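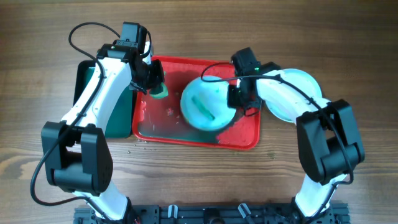 Bench notebook, Kivalora team, October, started 4:15 pm

OK, picking up from last time. Still on the washing-up task for the Ronumville round. Mostly we worked on the lid, and mostly the lid won.

Setup is the same as on the last page: both arms on the rail, red tray in the middle, green container on the left of the tray, plate out to the right. I didn't move the plate and I should have. The right arm goes straight over it on the way in and every time I hold my breath. Next session I'm sliding it farther out (somebody remind me, I wrote this down last month too).

The plan was for the left arm to go after the green sponge thing near the top left corner of the tray while the right arm gets hold of the rim of the lid. We talked a lot about whether to grab the lid by its handle. The handle sits diagonal when the lid goes in the way we've been placing it, so the wrist has to twist a long way to line up, and that's where we hit the joint limit back in the first week. Going for the rim is uglier but the wrist stays happy! I'd still like to try the handle with the lid turned, just to know.

Ran 3 full tries with the Dudek script and then 2 more after I changed the approach height. The old height value was 1283 in the config and I have no idea who picked it or what unit they thought they were using. Changed it to 116 after measuring with a ruler like a normal person. The right arm comes in way more smoothly now - no more of that little hop before it closes. Left arm I haven't touched, it still uses the old file.

Things that bugged me:

The tray is slippery with liquid in it. The lid slides when the fingers push on it from the side, and then the script is closing on thin air. Maybe come down steeper? Or press a bit first and then close. Both are easy to try.

Cables. The loop by the left gripper is fine when the arm is up but I don't love how it swings when we go fast. I want one more tie near the elbow, but not so tight that it pulls at full reach.

Crumbs. Please put them IN the tray when you're setting up, folks. They get all over the table and then into my sleeves.

For the Skorkik code people: I saved today's version as a copy, so the old one is still there if mine turns out to be terrible. The approach height is now at the top of the file with a comment. Please leave the comment in.

Next time: move the plate, steeper approach, lid turned so the handle points at the right arm, then both arms together at half speed. If there's time I also want to redo the start positions, they're kind of sloppy. Stopped at 6:30, power off, logs copied to the shared folder.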